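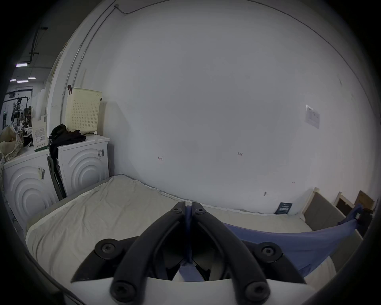 Good sleep begins with the daytime timetable, says regional health educator

Families who struggle with bedtime often look for the answer in the last hour of the evening. Irena Cieślak would prefer that they look at breakfast.

Ms. Cieślak coordinates the sleep education program at the Gondorport Community Health Centre, which has offered free workshops to parents and shift workers since November. To date, 454 residents have registered. She spoke with the Centre's newsletter about what participants have asked and how the program will change in its second term.

“The most common question is what time a child should be in bed,” Ms. Cieślak said. “I ask in return what time the child gets up, and whether it is the same on a Sunday. Very often it differs by two hours or more.”

The program recommends a fixed rising time, held seven days a week, before any other change is made. Participants keep a paper diary for the first two weeks and bring it to their second session. Phones and watches that record sleep are permitted, but staff do not rely on them.

“People arrive quite worried about a number their watch has given them,” she said. “A diary tells me when they had coffee, when they argued with their teenager and when they turned off the lamp. I can work with that.”

Shift workers make up a growing share of registrations, many of them from the Proveleo packing plant. Martim Magalhães, a night supervisor there, attended the January series and agreed to be quoted. He had been sleeping in two short blocks, one on either side of the school run.

“I was told to pick the longer block and protect it,” Mr. Magalhães said. “My wife put a note on the front door asking couriers not to ring. I now get roughly 4 hours without a break, and then a nap before work. It is still not enough, but I am less short with people.”

Ms. Cieślak was cautious when asked about supplements and weighted blankets. The Centre does not sell or endorse products, and residents who take regular medication are asked to speak with a pharmacist first. She was firmer on the subject of bedroom temperature and light, where she said inexpensive changes were worth trying before costly ones.

“A darker curtain and an open window are a fair place to start,” she said.

Second-term workshops will run for 40 minutes, up from 30, to leave more time for questions. An evening session in Portuguese, led by Deolinda Guerreiro, has been added. Registration is open at the front desk, and child care is available on request.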